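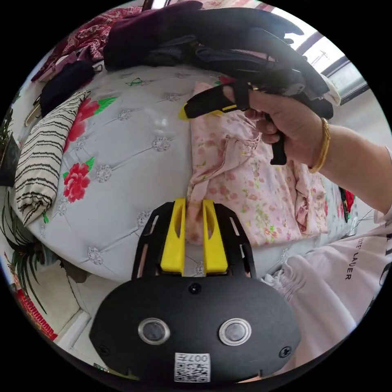

I have been putting off the clothes for most of February, and this morning I finally ran out of excuses (and clean pajamas). You know how it goes. One sweater lands on the bed, then the coat joins it, then a cap you forgot you owned, and by the end of the week you're sleeping on a narrow strip along the edge like a guest in your own room.

So I made coffee, opened a box of those Grikus almond cookies, set a timer for 25 minutes and told myself I only had to fold until it rang. I did 4 rounds in the end!
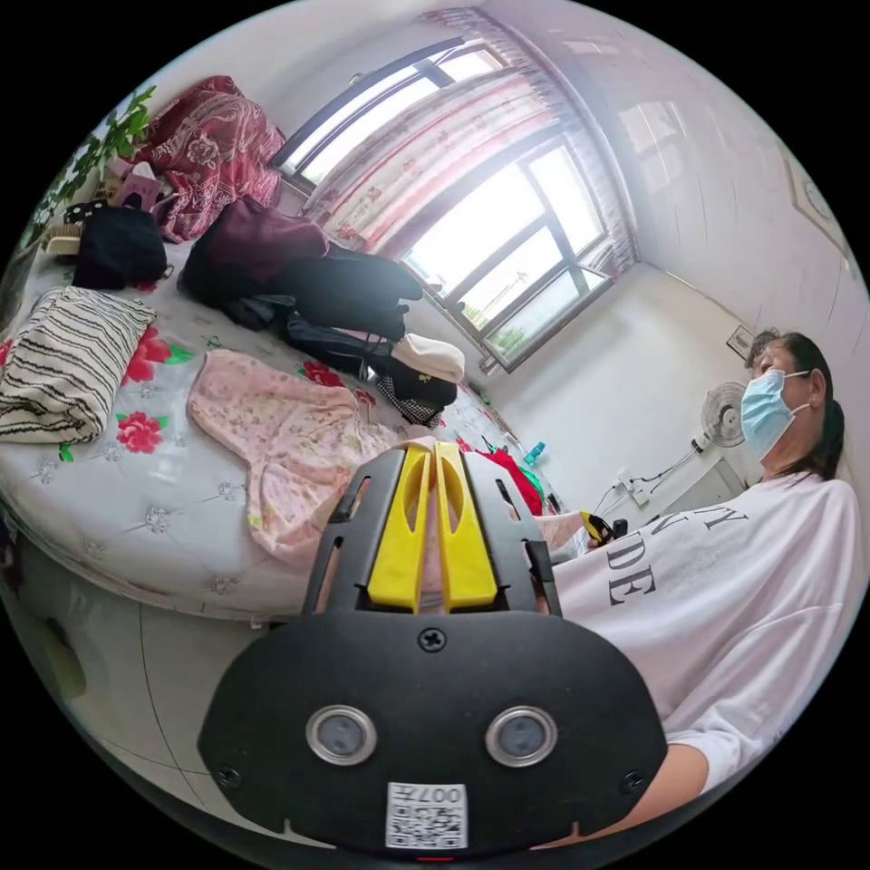 My rule is light things first. Summer stuff folds down to nothing, so you get a nice stack early on and feel like a person who has it together. Winter stuff just sits there and sulks. I started with the pale pink one with the little flowers, spread out in the middle of the bed, and I always smooth that kind of fabric flat with my hands before I fold anything in. Sleeves and edges in, then in half, then in half again. It's so soft that it slides open the second you look away — I've started rolling it, which my mother would not approve of.

The dark things went into two bags. One is for the Jurcombe thrift store and the other is for the top shelf until fall. I also own two nearly identical cardigans from Domínguez, bought a year apart, and I can't give up either one. Please don't ask.

And can I just say how much I love a bedspread with roses on it? Big red ones, no subtlety at all. It's a treat every time a bit more of it shows up from under the pile.

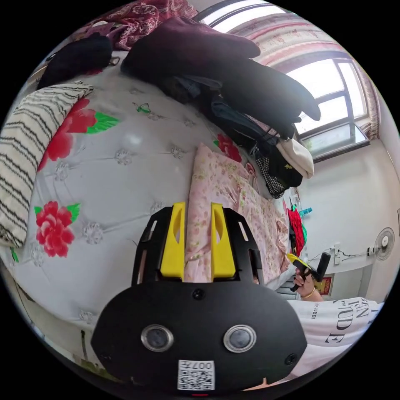

Kimia left a comment on my last post saying I should stop folding altogether and hang everything by color, because then there's no pile to begin with. I'm tempted, but my closet rod already sags in the middle, so for now I'm sticking with stacks. The coat is still waiting for a decent hanger.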